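Help > Laundry and linens > Returns and exchanges

Search the help pages Enter a keyword Go

Washing, returning and replacing your Brøndum towels

3 min read

These are the questions our customer desk gets most often. If yours is missing, write to Colette Huet at the Ondside shop and include your order number.
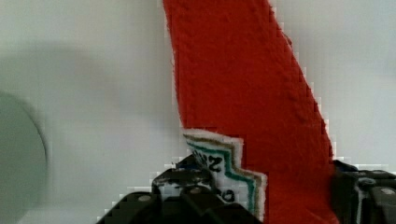 How soon can I wash new towels?
Wash them before the first use, on their own, in warm water. Use half the detergent you normally would and skip the fabric softener, which coats the loops and makes them slow to absorb.

Will the dark colors bleed?
Some dye comes out in the first few washes. Keep darks and reds away from whites until the rinse water runs clear.

Can I use bleach?
No chlorine bleach on any color. Oxygen bleach is fine on the white range.

Why is there lint in my dryer?
Loose fibers from weaving come off early on. Clean the filter after each load. If a towel is still shedding heavily after a month of regular use, send it back.

I pulled a loop. Is the towel ruined?
No. Cut the loop level with the others using small scissors. Don't pull on it.

How long do I have to return something?
You have 31 days from delivery for unwashed items. Faulty items can come back after washing. Bath mats from the Jilora line follow the same rules.

Who pays the return postage?
We do if the item is faulty or we sent the wrong one. Otherwise you do. Refunds go back to the card you paid with.

Can I exchange for a different size?
Yes, if we have it in stock. Mogens Laxdal handles exchanges and will hold the new size for 24 hours while you decide.

Do you embroider initials?
Up to 2 letters, on hand and bath sizes only. Embroidered towels can't be returned unless there is a fault.

Is Duver still available?
The Duver range ended in August. We have a few washcloths left in the shop but no bath sheets, and we can't match the old green.

Can I pick up my order?
Yes. Bring the confirmation email to the counter. We keep orders for two weeks, then refund them and put the stock back on the shelf.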